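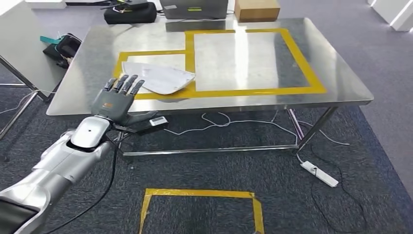

Teodora Vukčević wrote in to say the old version of this page answered everything except what she needed, namely what time the doors open and whether she could bring her own jars. Fair. Redone top to bottom, her two questions first.

Misach Shared Kitchen – Frequently Asked Questions

What time do you open?
6:30 am, every day except Wednesday. Wednesday is deep clean, doors at noon. Last bookings end 10 pm and that means out the door, not starting the dishes.

Can I bring my own jars?
Yes. New or like new, no chips. Lids must be new every time, no exceptions. You can also buy jars from us by the case, ask at the desk.

Who can book?
Anyone making food to sell. Jams, sauces, baked goods, meal prep, dog treats (dog treats on the Brerkunach side only, see below). You need a food handler card and liability insurance before the first shift. Send both by email, photos of them are fine if we can read the dates.

What's the Brerkunach side?
Smaller kitchen through the back hall, named for the bakery that used to be there. One deck oven, two burners, a 20 quart mixer. Cheaper. No fryer.

And the Trajkovski side?
Main kitchen. Six burners, two convection ovens, tilt kettle, fryer, blast chiller. Books up first, espescially in December.

How much is it?
Rates are on the Jokeo booking page, they change by time of day so we don't list them here anymore. Monthly plan is $700 and gets you 40 hours. Unused hours roll over one month, then gone. Sorry.

Is there a deposit?
$92, refundable. Comes back within two weeks of your last shift if your shelf is empty and your key fob is returned.

I can't log in to Jokeo.
Try the reset link. Check spam. Still nothing – call the desk, we can book you by hand. Please don't make a second account, it splits your hours and takes forever to merge.

How do I cancel?
In Jokeo, 48 hours ahead for a full credit. 24 hours, half. After that you pay for it. If you're sick, call, we'll work something out.

Is storage included?
One dry shelf, yes. Cooler and freezer shelves are extra, by the month. Label everything with business name and date. Unlabeled food gets tossed on Wednesday mornings. We do not text first.

What's the biggest batch people do?
The kettle will handle a lot. Parviz Yazdani ran 589 jars of tomato chutney in one weekend, but he had three helpers and both days booked solid. First timers, plan on much less and leave an hour for cleanup.

Can I bring helpers?
Up to four on the main side, two in back. Each one needs their own food handler card. Kids under 16 no, not even to stick labels on.

Do you print labels?
No. There's a roll printer at the desk for plain date stickers, free. For real labels order your own. If you're getting them done, 1,000 is usually where the price drops.

Allergens?
This is NOT a nut free or gluten free building. You can't put either claim on your label if you cook here. Wipe down before and after, sanitizer buckets are under the sinks.

Where do I park?
Unload at the side door, 15 minutes, then move to the back lot. The front spaces belong to the tile store and they do tow.

Can I use the address on my permit?
Yes, ask for the commisary letter once you've paid the deposit. Takes two or three business days. County wants the original, so pick it up in person.

Can I get a tour?
Wednesday afternoons, 2 or 3 pm. Closed toe shoes please. Email first so someone's at the door.

Something broke during my shift.
Call the number on the walk-in door, any hour. Don't try to relight the oven pilot yourself.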